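Can a Robot Do My Chores Yet? Your Questions, Answered

Safta Olteanu has been answering reader mail about home and workshop robots since the spring, and these are the ones that keep coming back. Thank you to everybody who wrote in, and especially to the folks who sent long letters, because those are my favorite kind!

So, can I buy a robot that does housework?

You can buy one that does a bit of it. Floor vacuums are good now, mowers are pretty good, and there are window cleaners that people either love or put in a closet. What you can't buy, at least not at a price I could say out loud in front of my husband, is one machine that wanders through the house and sees what needs doing. Those exist as prototypes and early models, and they are slow, and they still get plenty of help from people.

Why is laundry so hard for them?

Oh, laundry. A plate is the same shape every time you pick it up, and a sweater never is. The machine has to find a corner, work out which corner it found, and then keep track of everything as it flops around. I watched a folding demo at Daltero where one T-shirt took nearly 15 minutes, and I'll admit I was cheering by the end of it. It has gotten quicker since then, but I would still do my own towels.

What about dishes?

Loading a dishwasher is closer than you might think, if the plates are plain and the rack is one the robot has practiced on. Glasses are the trouble, being see-through and easy to break, and so is anything with dried oatmeal on it. Scrubbing a pot by feel is something your hands do beautifully without being asked. Give them some credit.

Are shops and warehouses further along than homes?

Yes, by a good way. A shop floor can be arranged to suit the machine, with the bins in the same place on Monday as they were on Saturday, and no dog. Amadi, a parts supplier a few towns over from me, has a robot arm that moves small boxes from a belt to a cart all night long. It does that one job, though. When the box supplier changed the tape, the arm needed two days of fussing before it was happy again - and the people on that shift packed by hand in the meantime, as they always had.

Will one ever put things away on a shelf?

Putting things away is the chore I get asked about most, and I have a soft spot for it, having raised 3 children who never once did it. It sounds like nothing at all: pick the thing up, set it down, let go. But a shelf has a front edge to clear and a back you can't see very well, and often there's something sitting there already.

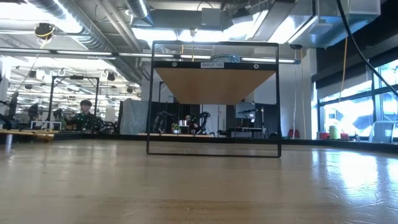
Tidying up is also a chore where people and machines need very different amounts of help. You or I would glance at a shelf and know what was on it, and if we couldn't see the whole thing we'd lean over or reach in and feel around. A robot mostly has to go by what its cameras give it. Take that round teal and grey patterned thing up on the shelf, with only its top part showing over the black rail. From down at that angle, how tall is it, and how much room is left beside it? A label on the rail is a help, as it tells you which shelf you're dealing with, but it won't tell you whether there's space for one more item.

Should I wait, or buy something now?

If your floors are driving you up the wall, buy a vacuum now. A decent one runs about 400 dollars, and you'll get years out of it if you clean the hair off the brush. If you are holding out for the machine that cooks supper and puts the groceries away, I'd keep your good knives sharp and check back with me.

Do I need to change my house for one?

A little, usually. Pick up cords, think about thresholds, and leave the charging dock somewhere it won't get kicked. My cousin in Zesstead took the fringe off a rug she'd had since college and says she doesn't miss it.

How do I send in a question?

Use the form at the bottom of the page, and please tell me which room you're asking about. I read them all, usually in the evening with tea, and I add new answers in October.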